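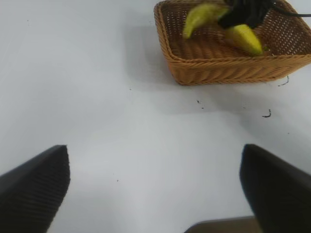 Glenys Mudgway escreve que usou o conjunto Gernlow em torneios de mesa dupla durante toda a primavera e que as fichas continuam a empilhar direitas, embora preferisse que o valor facial viesse impresso também no bordo. A observação foi transmitida à Umitz; a versão atual mantém o bordo sem numeração.

Gernlow 600 – Conjunto de fichas para póquer
Referência: 371
Fabricante: Umitz
Disponibilidade: em stock no armazém de Conceição

Descrição

O Gernlow 600 é um conjunto de fichas em compósito cerâmico destinado a torneios particulares e a clubes de pequena dimensão. Inclui 600 fichas, distribuídas por seis valores, com 100 unidades de cada. A impressão é feita por sublimação em ambas as faces e não forma relevo, pelo que a superfície de contacto entre fichas é plana em toda a área.

Ao contrário dos modelos com núcleo metálico, as fichas não têm inserto. O peso é inferior e o som ao empilhar é mais seco. A textura das faces é ligeiramente granulada e reduz o deslizamento em pilhas de vinte.

Características

Material: compósito cerâmico, peça única
Diâmetro: padrão de casino
Bordo: liso, com faixas de cor
Valores: torneio, sem símbolo monetário
Quantidade: 600
Mala: alumínio, capacidade para 700 fichas
Fecho: duas patilhas com chave
Acessórios: botão de dealer, botões de small blind e big blind

Mala e arrumação

A mala é fornecida com tabuleiros amovíveis em espuma rígida. As posições livres admitem uma extensão de um único valor (ver série Prandusdale) ou fichas de recompra. Os tabuleiros podem ser retirados e colocados diretamente na mesa durante a distribuição inicial. Com a mala completa, o transporte deve ser feito na horizontal; as dobradiças não foram dimensionadas para suspensão prolongada pela pega.

Compatibilidade

As fichas Gernlow e Prandusdale têm o mesmo diâmetro e a mesma espessura e podem ser misturadas na mesma pilha. As cores não coincidem: o verde da Prandusdale é mais escuro e confunde-se com o preto da Gernlow sob luz fraca. Para torneios com as duas séries, recomenda-se retirar um destes valores de jogo.

O conjunto não é adequado a contadores automáticos por peso calibrados para fichas com inserto metálico.

Manutenção

Limpar com pano húmido e sabão neutro. Não usar álcool, acetona nem máquina de lavar loiça. Secar as fichas separadas antes de as repor nos tabuleiros. Fichas novas podem apresentar resíduo de corte no bordo, que sai na primeira limpeza.

Garantia e devoluções

Fichas lascadas ou com impressão descentrada são substituídas individualmente, mediante indicação da referência e do valor facial. A personalização com logótipo exclui o direito de devolução. A chave da mala não é vendida em separado; em caso de perda, é fornecido um fecho completo.

Ficha de produto revista em 2024-06-30.

Pesquisar produtos, referências…
Pesquisar

Artigos relacionados
Extensão Prandusdale, valor único
Tabuleiro de espuma para mala Gernlow
Botão de dealer Umitz, dupla face
Tapete de póquer dobrável
Baralho 100% plástico, índice grande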